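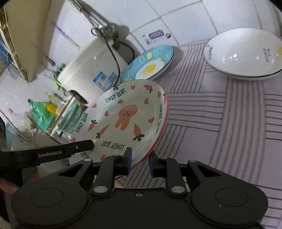
Notebook, kitchen handling, April. Started writing 9:30, finished after lunch with cold coffee.

I promised Anneli I would get the house rules for plate work onto paper before the next round of collecting, and I have put it off long enough that she has stopped asking and just looks at me over her glasses. So this is the draft. It is longer than it ought to be, and whoever reads it is welcome to take a pencil to it. I would much sooner have a messy page that people argue with than a clean one that goes straight into the drawer with the Jugah manuals.

First, what the rules cover. Hand-held gripper work with crockery at a real kitchen counter, meaning plates, bowls and cups that belong in somebody's cupboard and are going back there. The Drondmont arms are out of it for now. Anneli Pelkonen is writing those up separately, and her pages have to satisfy the people at Kastden, who like numbered clauses and a signature at the bottom. Mine only have to satisfy us.

Approach. Come to the plate slowly and square to the rim, and stop for a moment before closing. I know the pause feels silly when you are doing your hundredth plate and your wrist is tired, but the pause is where a person reviewing the episode can find the start of the grasp, and a person reviewing is usually me, so please be kind. Both pads should be on the plate before any lift. If only one is touching, open up and come in again. Don't scoop.

Closing. Squeeze until it holds and then leave it alone. We all have the habit of giving it a second little squeeze for luck (I do it too, I caught myself three times on the April trial set) and it puts a bump in the finger-opening trace that looks just like a slip. If you really do feel it slipping, set it down and say "slip" out loud so it goes in the log.

Tilt. A plate standing on edge against a wall is the awkward one. It wants to roll along the wall when you touch it off center. Take it near the lowest part you can reach without the pads hitting the counter, tilt it toward yourself first, and lift second. I had these the other way round in the version I sent to Carkthorpe and they very politely pointed out that my own episodes didn't follow it. Fair enough! Corrected now.

Two tools at one plate. This took up most of the morning's conversation. My old rule said one tool on a plate at any time, full stop, and Anneli thinks it is too strict for a crowded counter, where a second tool steadying the rim may save you a broken dish. She has talked me round. New wording: one tool carries, the other may touch. The one that carries is named before the start and stays the carrier until the plate is down. The one that touches never closes on the plate, and it leaves first. If the jobs have to swap in the middle, end the episode and start a fresh one.

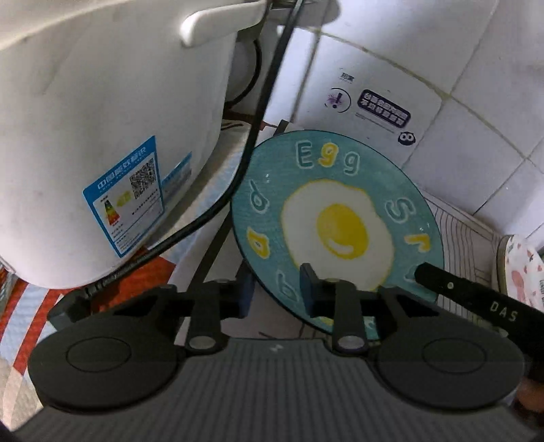 Egg plate held upright in the gripper, handle of the second tool against the right side of the rim.

While I had that one open on the screen I also went over finger placement again. The pads meet the plate low down, and I am happy with that for an upright hold. For carrying across the counter I would like people to turn the wrist so the weight isn't all hanging out in front, but I haven't found a sentence for it that makes sense to anyone except me. Anneli suggested a sketch. She has not seen my sketches.

Cables. If a cable crosses the space you mean to lift through, choose another path or move the cable before you begin. Don't nudge it aside with the tool while you are holding something. And check the other end of it too: a rice cooker lead that gets hooked on a finger can bring the whole appliance along.

Household things. Leave the kitchen the way the household keeps it. I feel strongly about this and will probably go on too long. The dish rack, the cloths, the vegetables waiting for supper, the stickers on the tile, all of it stays. We had 30 episodes last spring where somebody had kindly tidied the counter bare first, and they were the least useful ones we brought home. What does get moved is anything sharp, anything hot, and anything the family says is precious. Ask them that last one directly, as people won't volunteer it.

Printed plates. Patterned dishes are welcome, lettering and cartoons and all. Log them by a plain name that a stranger would understand, so "bunny plate" or "egg plate", and use the same name all day. Please don't invent a code. I spent an evening in March with a sheet that said P2b and I still don't know what P2b was.

Breaks. Stop after 35 minutes and put the tool down properly, fingers open, on the mat. Our target for a home is 200 episodes, and the last one closed at 188. I signed it off without a second thought. A tired hand gives you bad grasps, and I would take the short count every time.

Still open:
Whether "slip" should end the episode or only mark it. Anneli says mark, I lean toward end.
Bowls. The closing rule assumes a thin rim and I doubt it carries over to anything deep.
Gloves or no gloves when the counter is wet.
Who keeps the master copy. I suppose me, until someone finds my handwriting unbearable.

Anneli has the draft next. Bowls after that, if I can borrow the big one with the thin rim again.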